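Food & Home | Community Kitchens

Print this story | E-mail this story

Fruit bowl supper fills the Lindholm kitchen

The long table in the Lindholm community kitchen has hosted bread weeks, pickle weeks and one very messy jam weekend, but the fruit bowl supper in June may be the happiest thing to happen on it yet. Over two evenings 47 households signed up to bring whatever small fruit they had at home, and they came with grapes, mandarins, little tomatoes and a good many things that had to be cut open before anybody would agree on a name!

The idea came from Ronja Rustad, who runs the kitchen's supper program and grew up in a house where the fruit bowl was filled fresh before guests sat down. She wanted a table people could graze from while the soup was still cooking, and she wanted the good dishes out of the cupboard for it.

"We own lovely bowls and we keep them on the top shelf," Rustad said. "I told everyone, get them down, put a checked cloth under them and fill them up."

The white one with the wavy gold rim was the favorite by a mile. It has a shell shape and a pearly shine inside, and against the navy and black checks even a single mandarin and a couple of dark grapes look like a party. 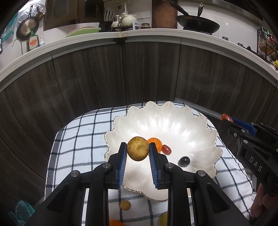

What went into the bowls

Small and round was the only rule. Dark grapes sat next to orange mandarins, and the red tomatoes (yes, they counted as fruit, and yes, there was a debate) went in with everything else. Joar Kvam, a retired baker from Fundmont, brought a crate of citrus from his sister's glasshouse and spent most of the first evening peeling it for the younger guests.

"I came to drop off a box and I stayed until ten," Kvam said. "I had three bowls of soup. My wife thought I'd driven into a ditch."

Whatever was left at the end of the second evening was cooked down with sugar and ginger, and the jars went home with the dish crew. The supper also brought in $1,060 at the door, enough for the new stockpots the kitchen has been wanting since winter, with a bit over for tablecloths.

Rustad is already planning a fall round with pears, plums and late apples, and the neighboring hall in Zallport has asked to borrow the idea along with the bowls. Sign-up sheets go up beside the kitchen door in August. Bring a dish you like looking at, and come hungry.

Print | E-mail

Related items
Zallport hall reopens its bread oven
Loltar market moves to the school lot
Five soups for a cold week
Fundmont seed swap draws 469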